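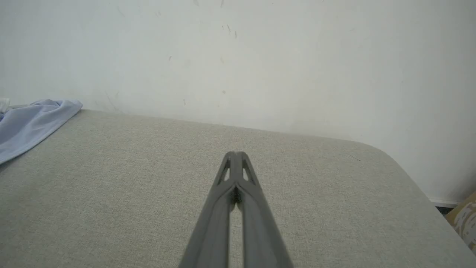
Adodstead reuse center takes upholstered furniture again

By Kilian Marti
Dec 6, 2023

ADODSTEAD - Residents can once again drop off sofas, armchairs and ottomans at the reuse center on Lenow Road, which stopped taking upholstered pieces in October when its storage room ran out of space.

The center reopened its furniture counter this week after moving into a second room in the former Stöckli warehouse. The new room has space for 107 larger items. The old one held 30.

Plain, light-colored seating is what customers ask for most, according to the center's fall report. Pieces in gray or beige woven fabric usually sell within a few days of reaching the floor, while dark leather and large patterned sofas can wait for weeks. Footstools and single seat cushions are also accepted, as long as the cover is whole and the filling has kept its shape.

Staff are asking donors to do a little work at home first. Covers should be vacuumed along the seams and gone over with a lint roller or a damp rubber glove, as stray hairs and threads show up quickly on pale fabric. Towels, clothing and blankets left lying on the furniture should be taken off before pickup. Last year the center collected 465 items of clothing and household linen that had come in with donated furniture, and most were never claimed.

Removable covers can be washed if the label allows it, but they must be fully dry before they go back on. Furniture with mold, a strong smoke smell or signs of bed bugs will be turned away at the door.

The fabric on every piece is now checked under a lamp at the counter, and small marks are treated on the spot. Worn seats that cannot be sold are stripped, with the wood and metal parts kept for repairs. The foam goes to Plestex, a recycling firm that presses it into carpet underlay - a service the center pays for by weight.

The center handled 2921 pieces of furniture in the past year, counting tables, shelves and beds. Upholstered seating made up the largest share until the stop in October.

Small items can be brought in during opening hours without an appointment. Pickup for sofas and other heavy pieces has to be booked by phone, and donors will be asked for the length and height of each piece and whether it fits through a standard door. The crew does not carry furniture down more than three flights of stairs.

Prices in the shop have not changed. Furniture that stays on the floor longer than 30 days is marked down by half.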